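Endel Moves Soft-Goods Handling Toward Automation at Preltbridge Site

2021-12-12

Endel has started the second stage of its automation program at the Preltbridge returns and refurbishing center, which processes household textiles, bags and cushions. The first stage, a conveyor sorter supplied by Ogola, went into service in November and handles 1,000 items per shift.

The second stage covers picking and folding. Soft items change shape when lifted, and the fixed routines used on the sorter do not apply to them. Endel is collecting handling data from its own staff, who do the work with hand-held grippers fitted with cameras. The recordings are used to train control software from Gosance. The set held 3,621 recorded tasks at the end of last month, covering striped and plain fabrics, padded pieces and items with straps.

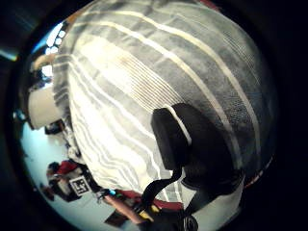 Will the system replace the folding crew?

Endel plans to keep all 140 positions at the site through the trial, with folding staff reassigned to inspection, repair and machine supervision as each cell comes online.

Four cells are planned. Each will have one operator, who clears jams, rejects damaged items and takes over when the software stops on a piece it cannot grasp. Operators will be paid at the inspection grade, one step above folding.

Shift patterns will change. Folding is now done in two day shifts; the cells will also run in the evening, and staff may opt in to the later hours. Recording sessions count as normal working time and are limited to half a shift, after early users reported wrist strain from the weight of the grippers. A lighter handle is being tested.

Repair and final packing remain manual. Endel has not set a date for the first cell.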